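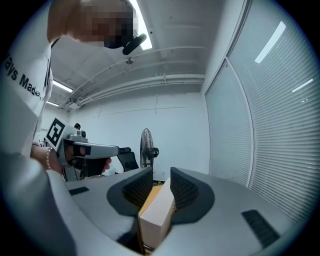

Kenta Morikawa was the first to answer in the old thread, and his view was that pad texture matters less than people think and that I should fix my trigger travel before ordering more rubber. Fair enough, but I have now spent way too many evenings on this, so I'm starting a new thread with what I've got.

Short version: two hand-held grippers, same shell, different pads. Set A is the stock Wavis pad. Set B is the softer one from Rultero that everybody in the pad thread was raving about in March. I did 36 grabs per set, mostly small cartons and cups, same table, same trigger hand (mine, so take it with some salt). I counted a slip any time the object moved against the pad after I stopped squeezing.

Cartons: basically a tie. Set B felt nicer but I can't show you a number that says so.

Cups are where it gets interesting. With a straight wall either set is fine. Once the wall tapers, the stock pads want to ride up toward the rim, and you end up squeezing harder to make up for it, and then the cup goes oval on you. Drives me nuts!

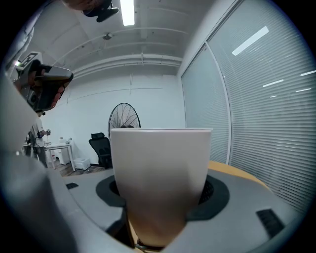

What I ended up doing is going in lower, closer to the base, and letting the curve of the finger do some of the holding. With set B that got me down to 2 slips out of the whole cup run. Stock was 16. I was expecting a difference but not that much of one, and I'd love for someone else to try it before I get too excited.

Anybody running these on an arm yet? I'd like to know if the hand-held numbers carry over.

Tadeo

_________________
Tadeo Retamal
Posts: 471

Reply from hhellwig
Nice work, but I'm going to be the grumpy one. You changed your approach height partway through, right? So how much of that 16 to 2 is the pad and how much is you learning to go in low? I'd want to see stock pads redone at the low height before I spend money on Rultero anything.

Also, which order did you run them in? If stock went first, your hand was getting better the whole time.
Hauke

Reply from tadeo_r
Ugh. Stock went first. And yes, I started going low somewhere in the middle of the stock run, so part of it is already in there, but not all of it. I'll redo it.

Reply from trini_c
I have both sets on a Benítez arm and I'm kind of in between you two. The soft pads are better on tapered stuff, no question in my mind, even with the approach height locked in software. But they wear! The edge that does the work on mine has gone shiny, and once that happens they're worse than stock. So if you're doing a long run, swap them before you think you need to.

The hand-held thing doesn't carry over cleanly by the way. Your hand gives a little when the finger touches off center. The arm doesn't, it just shoves the cup over. I had to add a bit of compliance in the controller before my numbers looked anything like what I got by hand.
Trinidad

Reply from kmorikawa
Still saying trigger travel. If the last bit of the squeeze is mushy you can't tell when you're at contact, and you over-close. I put a stiffer return spring in mine and the oval cup problem mostly went away on stock pads. Cheap fix, try it first.

Reply from tadeo_r
OK Kenta, I'll try the spring. Which one did you use? Mine has a spring that feels like it came out of a ballpoint pen.

Reply from kmorikawa
I'll dig out the packet. It was from a mixed bag, so I can give you wire thickness and length but no part number.

Reply from s_sosa
Jumping in on the camera side. Has anyone else noticed the wide lens makes a low approach look way more centered than it is? I kept thinking I had the cup dead middle and I was off toward one finger every time. I'm on the Huretico lens and ended up redoing the calibration on 20th October, and that helped more than either set of pads did.

Reply from hhellwig
Sebastián, that is a good point, and it's one more thing that changed for you between runs, so now we have pads, height, spring and lens. One at a time, people.

Reply from s_sosa
Ha, guilty. I wasn't claiming a test, just that it helped.

Reply from trini_c
Hauke, I don't totally agree. If you change one thing at a time you can miss the ones that go together. On my arm the soft pads did nothing until the compliance was in. I'd have tossed them if I had only tested pads.

Reply from hhellwig
Then run all four combinations. It's only cups.

Reply from tadeo_r
"Only cups," he says. Fine. Plan is stock and soft pads, high and low approach, mixed up so I'm not improving in one direction. Spring stays as it is for this round, sorry Kenta, you're next. I'll post the sheet in this thread when it's filled in, and Trinidad, if you could post your compliance settings in the meantime I'd really appreciate it.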